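Section 5. Checking a transit candidate before you report it

Read this section before you submit anything from the Civura light curve viewer. Most dips that look like planets are something else. The software will draw a neat curve through almost any set of points, and a neat curve proves very little.

You will need a processed light curve, the star's entry in the Hurnura catalog, and a copy of the raw frames. If you have deleted the raw frames, stop here and download them again.

5.1 Setting up the search

1. Open Civura and choose File, then Load Curve. Pick the file that ends in "_detrended".
2. In the Search panel, set the shortest period to 0.5 days. Set the longest period to no more than half the length of your data. The software allows more. Ignore that.
3. Leave the detection threshold at its default for the first run.
4. Click Run. The progress bar is not reliable and may sit near the end for several minutes.
5. When the list of signals appears, sort it by depth and then by period. Write down anything that turns up near the top both times.

Note: The column marked "Confidence" is a score for how well a box shape fits the dip. It does not tell you the chance that a planet is there. The name was kept from an older version, and we would change it if it did not break so many saved projects.

Caution: Do not lower the threshold to rescue a signal you like. At low settings the search will find "planets" in pure noise. We ran it on 551 shuffled curves with the threshold at its lowest setting, and it reported a candidate in 492 of them.

5.2 Ruling out the usual suspects

6. Select your signal and open the Odd/Even view. Compare the depth of every other dip. If the two sets differ by more than the error bars, you are probably looking at a pair of stars eclipsing each other.
7. Look halfway between the dips for a second, shallower one. A clear second dip also points to a pair of stars.
8. Open the Centroid view. If the center of light shifts during the dip, the signal may belong to a neighbor in the background.
9. Check the times of the dips against the spacecraft log. Events that line up with a pointing correction or a data gap should be thrown out, however pretty they are.

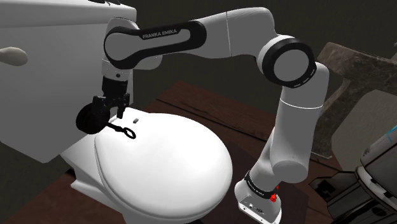 Franka Emika arm reaching toward a toilet (simulated view).

10. Load the raw frames and redraw the curve with a smaller aperture, then with a larger one. A real transit should survive both. Plenty of signals vanish at this step, and it is better that they vanish on your screen than on someone else's.
11. Look up the star's radius in Hurnura. Multiply it by the square root of the depth to get the size of the object. Any result bigger than twice the size of Jupiter should be treated as a star until shown otherwise.

Note: Radii in Hurnura are estimates taken from color and brightness. Some are badly off, mostly for giant stars that were listed as dwarfs. If the radius has no error value beside it, do not base a claim on it.

5.3 About the automatic classifier

Civura includes a classifier, trained at the Campbell station, that labels each signal "likely planet", "unclear" or "false alarm". You may use it to decide what to look at first. Do not use it as evidence.

The classifier learned from bright, quiet stars. It has seen very few red dwarfs with strong flares, and on those its labels should be given no weight at all. It also tends to favor short periods – we have not found out why.

12. To switch the labels off, open Preferences, choose Display, and clear the box marked Show Labels. We suggest doing this until you have finished steps 6 to 11.

5.4 Sending a report

13. Choose File, then Export Report. Fill in every field, including the one for tests that failed.
14. Attach both redrawn curves from step 10.
15. Send the package to the Jurnudport archive through the Upload tab. Packages with more than 25 signals are refused and must be split.

Caution: Do not describe your signal as a planet or an "Earth twin" in the title. A transit gives you a size and a period. It says nothing about air or water, and a spot in the habitable zone does not fill that gap. Use the word "candidate".

If the upload fails with a checksum error, export the report again and retry. If it fails a second time, see Section 9.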